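How Does a Robot Learn to Fold a Shirt?

Think about the last time you folded a T-shirt. (If you can't remember, ask the floor of your bedroom.) You probably didn't think very hard. Your hands just sort of went for it: grab, flop, smooth, done.

Now try telling somebody how to do it, on the phone, with no pointing. Go on, I'll wait! "Hold the, um, shoulder bit. No, lower. Now bring it over... the other way." Hard, isn't it? I tried it with my sister and we ended up with something like a burrito.

My job is at a workshop called Grulemden, and I spend a lot of my day folding laundry. I'm a grown-up with a proper desk and everything, and I fold the same shirts again and again, because I'm making examples for a robot to learn from. We call the project Womenel.

Why not just write the robot some rules? People do that for lots of machines, and it works really well when everything stays put. A machine that puts lids on jars can have a rule like "go down, twist, go up." The jar is always a jar. But a shirt is a different shape every single time you drop it! Sometimes the sleeve is on top, sometimes it's hiding underneath, sometimes the whole thing is inside out. You would need a rule for every crumple in the world, and you would still be typing when you were as old as your grandma.

So we show it instead. You learned plenty of things that way yourself, like tying your shoes or using a spoon, by watching other people and having a go.

Robots don't have fingers like ours, though. If I folded with my bare hands, the robot would be learning from hands it hasn't got. So I hold a gripper, a tool with a handle for me and two pinchy fingers at the front, like the ones a robot might have. 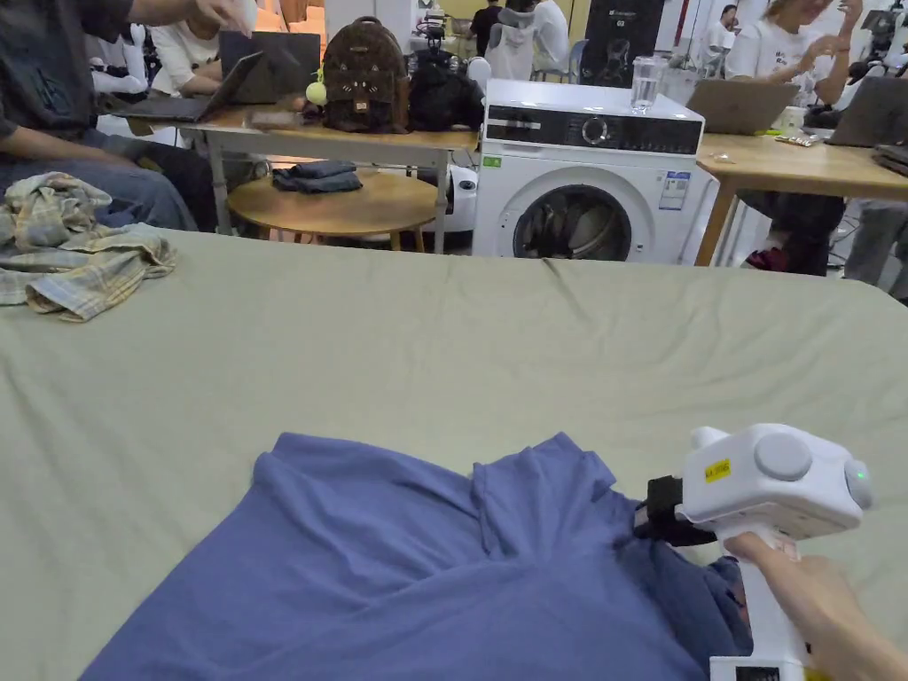 The first time I used one I was terrible. Imagine picking up a sock while wearing oven mitts, and you're pretty close. You have to get hold of just the right bit of cloth, and if you pinch too much you pick up the front and the back of the shirt together and everything bunches up. It took me 15 tries to get one collar to lie flat, and I cheered so loudly that people looked up from their laptops.

One go at folding, from start to finish, is called an example (some people say "demonstration," but that's a long word for a shirt). While I work, the computer saves two kinds of things:

What there was to see, so it knows where the cloth was.
How the grippers moved, and when they opened and closed.

Put those together and the computer can start looking for patterns. When the cloth looks like this, the hands go there. One example isn't much use, in the same way that hearing one word of Spanish doesn't mean you can speak Spanish. By 26th June we had saved 167 examples, and my boss thinks we'll need a lot more than that by September.

They can't all be the same, either. If I only ever folded one blue shirt, starting in one neat position, the robot might get muddled by anything else. So I mess things up on purpose, which is the best part! I scrunch the shirt, I toss it, I turn it upside down. Then I swap it for a different one.

Bigger clothes usually need both hands, so there's a gripper for the left and another for the right. They have labels so we don't get them mixed up. (I have mixed them up.)

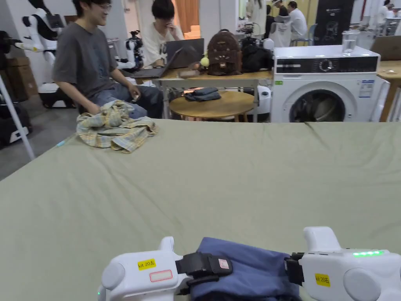 Two grippers, one for each hand, holding a folded blue garment on our green table.

What about mistakes? I drop things all the time. If I drop a sleeve and pick it up again, we often keep that example, as the robot is going to drop sleeves too and it needs to see how to fix it. If I get in a total tangle, we throw that one out and I start over.

Try it at home

You need a T-shirt, two pairs of kitchen tongs and a friend. Ask a grown-up before you borrow the tongs.

Scrunch the shirt up and drop it on a table. Fold it using only the tongs, one pair in each hand, while your friend writes down every move you make. Then drop it again and let your friend fold it by following the list exactly. Does it work? Where does the list go wrong? My best time with tongs is around 7 minutes, and it still looked like a burrito.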